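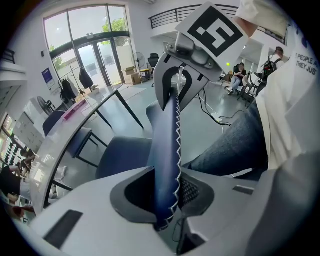 What happens to people's jobs when a workplace starts teaching robots to handle everyday objects? At Sikley, the jobs have stayed and the working day has changed: less lifting and sorting for hours on end, more time spent showing machines how a task is done and checking what they have learned.

July 2023

Sikley staff take the lead in teaching robots to do the dull jobs

Returns and repair firm Sikley has completed the first stage of a programme that puts its own bench workers in charge of training the robots they will work beside. The programme, called Irneo, began in February and is now a regular part of the week for 38 people across the returns, repair and packing teams.

Sikley takes in small household goods sent back by shoppers, checks them, mends what can be mended and sends them out again. It is work that has been hard to hand to machines. Nearly every parcel is different. A kettle comes in its own box, in someone else's box, or wrapped in a jumper. Leads are knotted, lids are missing, and instructions have been folded into every shape paper allows. A robot arm that can place the same part in the same slot all day is of little help with any of that.

Irneo starts from the people who already know how to do it. Workers use hand-held grippers, made by Sikley's partner Vosteck, to carry out ordinary tasks: picking up a plug, opening a carton flap, moving a cup from a tray to a shelf. Each gripper carries a camera, and the recordings are used to train the arms that are now being tried out on the returns line. There is no programming involved for the person holding the tool. If you can pick something up and put it down with care, you can teach.

And people here are very good at picking things up and putting them down with care! Some have spent years at the benches and have small habits they had never thought to mention to anyone, such as tilting a jar a little before lifting it, or steadying a box with the side of the hand so that the tape comes away cleanly. Those habits are now going into the training material, and several of them have already found their way into the written guide for new starters as well.

How the sessions work

A session lasts 50 minutes and is followed by a proper break. Workers sign up for sessions on the same rota they use for everything else, and time spent with the gripper is paid at the same rate as skilled repair work, which for packing staff means a rise for those hours. Joining is a choice. Anyone who tries it and does not take to it can go back to their usual bench without having to give a reason, and a few have done so.

The sessions do not take place on the returns line. Early on, the team found that the noise and hurry of the line made people rush, and rushed work makes poor teaching. Training has been given its own space, with tables that can be moved and objects that are swapped over between sessions so the robots do not learn only one arrangement. Staff choose many of the objects themselves. The box of awkward things, as it is known, is a favourite, and it keeps growing: a string bag of bulbs, a whisk, a glove with one finger turned inside out.

Workers also review recordings afterwards. They mark the ones they are pleased with and throw out the ones they are not. A dropped object is kept if the person recovers it well, as the arms need to learn that too. This part of the job has turned out to be more popular than expected, and the review hour is often the loudest of the day, with plenty of friendly argument over the right way to hold a saucepan lid.

What has changed on the line

Two robot arms are now working on the returns line during the day shift. They take items out of opened parcels and put them in trays for inspection. At present they manage 680 items a day between them, all of them from a short list of shapes that staff have agreed the arms can handle safely. Everything else still goes to a person. The list is reviewed every fortnight and it is the bench workers who decide whether a new shape goes on it.

The arms stop when they are unsure. A light comes on and somebody walks over, sorts out the item and sets the arm going again. In the first weeks this happened so often that the line was slower than it had been before, and Sikley makes no secret of that. It was a tiring month. The layout was altered, the lights were moved to where people could see them without turning round, and the stops became fewer as new recordings were added.

The biggest difference for staff has been to wrists, shoulders and backs. Unloading trays was the job most people dreaded, and it used to be done in half-day stretches. It is now shared out in much shorter turns. Team leaders say that swaps between jobs, which used to be a matter of begging and bargaining, are now built into the rota for everyone.

There is more variety, too. People who had only ever packed have moved across to testing and repair for part of the week. One group has begun learning to look after the arms: cleaning the finger pads, replacing worn parts, checking the cameras. Ten places have been set aside on a paid maintenance course that starts in the autumn, and bench staff will be offered them first.

Promises made to staff

Before the first gripper was unpacked, Sikley held open meetings on every shift. The questions were blunt, and fairly so. Would people be teaching their own replacements? Who would see the recordings? Would they be used to judge how fast somebody worked?

The answers were put in writing and remain on the staff noticeboard. No post will be cut as a result of Irneo while the programme runs. Recordings are used for training the robots and for nothing else; managers do not have access to them for appraisals, and speed in a session is not measured. Anyone may ask for their recordings to be removed. A staff panel meets each month with the power to pause the programme, and it has used that power once, over lighting that was giving people headaches. The lights were changed and sessions started again the following week.

Sikley knows that trust of this kind can be lost quickly. The panel's notes are shared with everyone in full, including the parts where the company comes off badly.

"We set out to make the work easier on people's bodies and more interesting for their heads," said a spokesperson for Sikley. "What has delighted us is how much our teams have made it their own. They argue about it at lunch. They bring in odd things from home to see what the robots will make of them. We have learned more about how our own work is done in these few months than we had in years – and most of it came from people who had simply never been asked."

A spokesperson for Vosteck said: "The recordings from Sikley are full of good sense. You can tell they come from people who handle real things for a living. They have also been very frank about our tool. The handle was too wide for smaller hands, they told us so on the first morning, and it has been redesigned."

What comes next

The second stage of Irneo will look at repacking, where items go back into boxes with whatever paper, bags and leaflets belong with them. This is a much harder task for a machine, and Sikley expects people to be doing most of it for a long while yet. Work will begin with two-handed tasks, using a pair of grippers, and the first recordings are planned for the end of the summer.

Sessions will also open to the evening shift, which has been asking for them since the spring. A shared room at the Ochoa building, next door to the main site, is being made ready so that both shifts can take part without the tables having to be cleared each time.

Sikley will publish a plain account of the first stage later in the year, including the figures for stops and errors on the line and the results of the staff survey. Other firms that do similar work are welcome to come and see the programme running. Visits are led by bench staff and last a morning, and visitors are encouraged to have a go with a gripper themselves. Fair warning: the whisk is difficult.

Notes for editors

Sikley receives, checks, repairs and repacks small household goods for online and high street shops.

Vosteck designs hand-held grippers and robot fingers for training and light handling work.

Irneo is the name of the joint programme and is not a product for sale.

Requests for visits, interviews with staff and further material should be sent to the Sikley press office. Interviews take place during paid hours and only with staff who have agreed to them, so please allow a few working days for a reply.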